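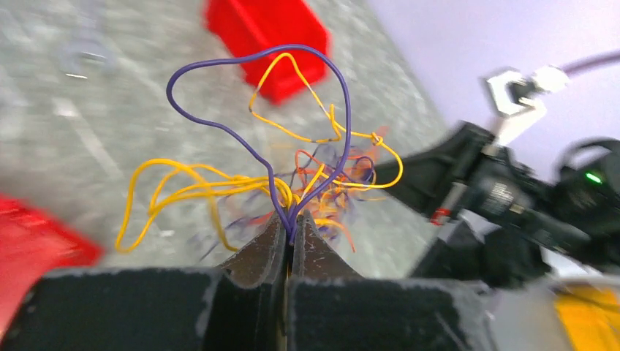 Wire sorting cell, thin strands slipping: tips or cable drag?

Forum index > Cells and Fixtures > Maintenance

terminalblock
Posts: 1862
January 16, 2018

We have a two-arm cell at the Plorusside shop that pulls mixed scrap wire apart and puts it in bins by color. Lozano did the integration and they also hold the service contract, so keep that in mind when you read their answer below.

Complaint is the thin stuff. Thick insulated wire comes up fine. Thin yellow slides out of the tips when the arm moves off, or half of it stays behind in the pile. It has been like this since November and it is getting worse on the left arm.

Lozano's answer is a new set of tips on both arms plus a yearly plan to replace them. The quote is for Plosel tips, same shape as the ones we have. I'm not against buying parts. I am against buying the same part again when I haven't been shown that the part is the problem.

Last run I logged was 633 picks on the left arm, and the log is no help at all because Trirkatach counts a pick as good if the fingers don't close all the way. So one strand out of a fistful is a "good pick."

Anybody been through this?

oldgreaser_ne

Your tips are shot. The metal is brown and scuffed and there is fuzz all along the tops of the black blocks. What are we debating?

terminalblock

Scuffed isn't the same as worn out of spec. My pliers are scuffed. Has anyone ever put a number on it?

oldgreaser_ne

You want a number, put a feeler gauge in it. Close the fingers on nothing and see what slides through the slit. If the thin wire is thinner than what slides through, there's your number.

splitloom

Before anybody spends money, what about that notch on the inside of the tip? Whatever you grab near it has a chance of sitting in the curve with nothing squeezing it. Great for a fat wire or a bundle. For a thin one it's a hole. New tips from Plosel in the same shape will have the same hole on day one, just shinier.

terminalblock

That's pretty much my suspicion. Lozano says the notch "centers the material." I asked what it centers when the material is a hairball and I'm still waiting.

oldgreaser_ne

Then why did it work before November?

splitloom

Did it? He just told us the log can't tell a good pick from a bad one. All anybody knows is that somebody started noticing in November.

terminalblock

Fair. I can't prove it worked before. The guy who ran it says it did. He also says the left arm is haunted.

Second thing, and the reason I said cable drag in the title. The purple cable on each arm comes out of the bracket above the wrist, goes over the wrist and back along the white link. On the left there are white ties holding it. I think we have too little slack at the wrist, so when it rolls, the cable pulls on the bracket, the camera shifts a hair, and now the fingers come down next to the strand and not on it. I don't have proof of that either.

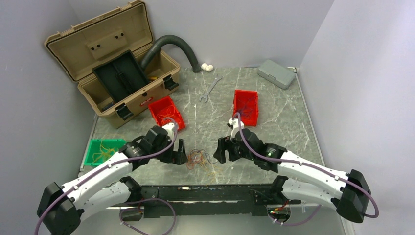 Both arms open at the pile. Left arm's cable goes over the wrist, then back along the link to the elbow.

dutycycle

I don't buy the cable theory. If the bracket were moving you'd miss the thick wire too, and you say the thick wire comes up fine.

terminalblock

A thick wire forgives you. Be off by a little and you still get it.

dutycycle

Maybe. But you can check it in ten minutes and it's free. Park the arm, get the camera looking at a fixed mark, roll the wrist by hand to both ends of its travel, come back to the same pose, look at the mark again. If it moved, the bracket or the cable is guilty. If it didn't, stop talking about the cable.

kneepads

Can I complain about the surface while we're here? Thin yellow wire on gray marble pattern. I had to look twice to find the loose strands at the lower right of that tangle, and I'm a person with glasses. What is the vision supposed to do with that? Put down a plain dark mat and run it again before you touch a screw.

oldgreaser_ne

A mat doesn't fix slipping. He said they slide OUT of the tips.

kneepads

He said half stays behind too. Those could be two problems. Everyone in this thread wants one.

splitloom

Agree with kneepads on that. Also I'd be a bit worried about the loops of purple hanging under the front beam. The left one swings out farther than I would leave it. Nothing to do with your slipping, but something will hook it one day. And I'd put covers on those recesses under the bases.

terminalblock

Noted on the loops. Covers have been "on order" from Lozano for a while.

Ran some of this at lunch, results for whoever cares:

Camera mark test, left arm. Didn't move that I can see. dutycycle gets that one. I'm leaving the cable alone for now.

Gauge test, left arm. The slit is not even. Tight at the bottom, open toward the top. That could be wear, or the tip could be sitting crooked on the block. I took one tip off and there was packed gray fuzz under the seat. Cleaned both seats, put them back, snugged the screws evenly. The gap is smaller now. It isn't gone.

Then 20 tries on single yellow strands laid out by hand. It dropped 5. I don't have a before number, so please nobody tell me that's an improvement.

oldgreaser_ne

So it was dirt AND wear. I'll take half credit.

splitloom

What I'd want to know is where the five were gripped. If they were all up by the notch, that's shape, and a new set buys you nothing.

terminalblock

Didn't watch closely enough. Three of them were high up, I think. I wouldn't swear to it.

dutycycle

Swap left tips to right and right to left, run the same test on both arms. If the drops follow the tips, call Lozano. If they stay with the left arm, don't let them sell you anything yet.

terminalblock

Doing the swap next. Quote stays unsigned. kneepads, I found a piece of black rubber mat in the back, will cut it to fit and try that separately so I don't mix the two up.

kneepads

Make sure it isn't shiny.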